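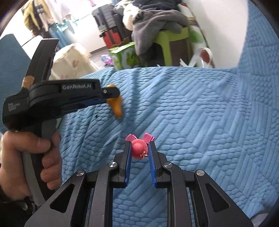 1/9

ok thread. lime plaster weekend at the Tadbridge barn, what went right, what went sideways. typing this with cracked thumbs so bear with me

2/9

Short version: two coats on the north wall, inside only. Base coat Saturday-ish pace, finish coat way too fast. 144 square feet total. My forearms would like a word

3/9

Mix was lime putty and sharp sand, 1 to 3, chopped straw in the base. Putty came from Ellwood, 200 pounds of it, in tubs that do NOT stack. Sand from the pit past Zescombe, washed, no clay in it. Sieve it anyway. Found pebbles

4/9

Biggest mistake: didn't wet the wall enough. Old cob drinks like crazy. We misted once, felt good about it, and the first patch was pulling off the trowel in minutes. Scraped it, soaked the wall, waited, soaked again. Much better grip after that

5/9

Someone asked about trowels. Wood float for the base, then the flexible Miltov one for the finish. Round the corners on it with a file first or you get tram lines evrywhere
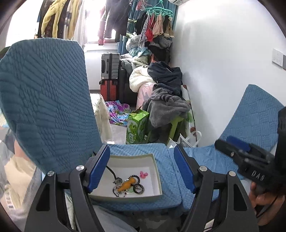
odds and ends, blue seats

6/9

Curing. Damp burlap over the whole wall, mist morning and night, no heaters, no fans. Door stays shut. It was almost 70 out and that's plenty. If it dries white and dusty in a day you've lost it

7/9

Cracks: yes, a few hairlines by the window, where the coat went on thick. Pressed them back with the float while it was still leather hard. The one over the lintel came back. Will do that bit again with more straw and some mesh

8/9

Safety bit, please read. Lime burns. Goggles, long gloves, sleeves taped down. Clean water within reach, not across the yard. I got a blob inside my glove and ignored it for ten mintues, hence the thumbs

9/9

South wall next. That one has a bulge and a mouse hole I can get my arm into, so cob repair first, plaster maybe not until May. Still have half a tub of putty under water if anybody near Tadbridge wants it. Bring your own bucket, one with a lid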